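# Sorting and storing small bottles in a drawer cabinet

Applies to: nail polish, perfume samples, essential oils, travel-size lotions and any other small bottle that can stand on its own base.

Last revised: Friday, December 17, 2021

## Scope

The procedure covers one low cabinet with drawers, used for bottles only. Mixed drawers (bottles with brushes, cords or loose cosmetics) are outside its scope. Empty those first and treat the other items separately.

## Materials

- Low drawer cabinet on a level floor
- Drawer liner, non-slip, cut to size. The Trestis ribbed liner and the plain Anum liner both work; the Anum is thinner and suits shallow drawers.
- Divider strips, adjustable
- Lint-free cloths
- Label tape, 6 mm
- Ruler or tape measure
- A tray with a raised edge, for staging

## Step 1 - Measure

Measure the inside height of each drawer from the base to the underside of the rail above. Write the figure on a piece of tape and stick it to the drawer front. Subtract 2 mm for the liner.

Measure the tallest bottle with its cap on. It must clear the rail by at least 6 mm. If it does not, it goes in a deeper drawer or on a shelf. Do not lay bottles on their sides to gain clearance. Caps with a pump or dropper can seep in that position, and the liner will hold the residue against the label.

## Step 2 - Empty and clean

1. Remove all drawers in order, top first.
2. Wipe the inside with a damp cloth, then a dry one.
3. Check the runners for hair and dried product.
4. Leave the drawers open until dry. Do not install the liner over moisture.

## Step 3 - Stage the bottles

Place all bottles upright on the tray. Work under the main room lights; the lettering on small gold or silver caps is hard to read in shade.

Sort by height first and by use second. Sorting by color looks neat on the first day but mixes heights, and the drawer then has to be set for the tallest item in it. In the cabinet used for this page, 43 bottles went into two drawers once they were sorted by height. The same set had filled three.

Discard anything that has separated and does not recombine when shaken, and anything with a cracked neck.

## Step 4 - Set the dividers

Set the lanes front to back. A lane should be wider than the bottle base by 2 mm or 3 mm - more than this and the bottles tip when the drawer is closed quickly. Tall, narrow bottles need the closest fit.

Marty strips click into a slotted base and can be moved later. Remero strips are adhesive and should be used only after a week of trial with the layout.

## Step 5 - Load the drawers

Hold each bottle by the body, below the cap, and lower it straight down.
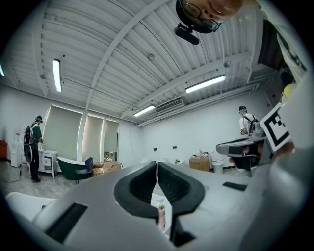 Load from the back of the lane to the front. A metallic cap shows fingerprints and is often only pressed on, so lifting by the cap can separate it from the bottle. Keep the heaviest bottles in the lowest drawer.

Total load for a light drawer should stay under 900 g unless the maker states a higher limit. Weigh the filled tray and subtract the weight of the tray.

## Step 6 - Label and test

Label the front edge of each lane. Close the drawer at normal speed, open it, and check for tipped bottles. If any have moved, narrow the lane and repeat.

## Maintenance

Wipe the caps and the liner every 6 months. The liners in this cabinet were last replaced in September.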